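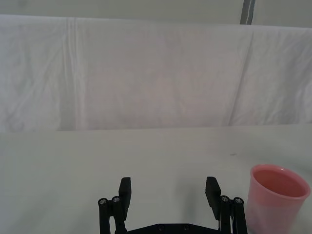 Open gripper and the pink cup on the demo table.

Progress report, March 17, 2026
To: Aniela Mazurek, Nollari Fund
Re: Rundari open day

Hi Aniela, you asked for the short version this time, so I'll try (no promises!). We opened the Rundari lab to visitors for an afternoon and 267 people signed in at the front desk, which is almost double what I'd put in the grant plan. We ran out of name tags and had to send someone over to Kinsella to borrow theirs.

The pouring demo got the biggest crowd. Two arms, a bottle, a cup, and that's the whole show. One arm holds the bottle by its middle and the other stays free near the cup. I talked way too long at the first session and got much better at letting people just watch. 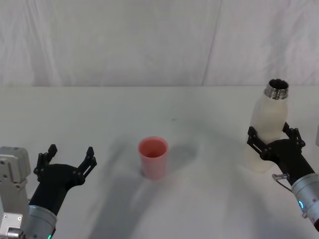 Sinéad Lynch wrote to us afterward that she'd like to see the same task with mugs and glasses from a regular kitchen, and she wanted to know how long it takes to teach the arms a new cup. Good questions, and I owe her a proper answer once the next round of tests is done.

On money: we spent $1,527 of the outreach budget, mostly on printing, snacks and the extra tables. That leaves $607, and I'd like to carry it over to the school visits if you're okay with it.
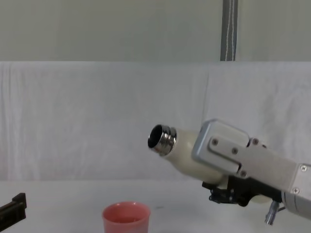
2 min read

The tilt is the part people kept asking about, so I want to write it up as a handout before the schools come. Akeo has offered to print 100 copies for us. I still need to fix the sign-up form (it lost a few email addresses, my fault) and find a bigger room, and I'll send you dates as soon as I have them.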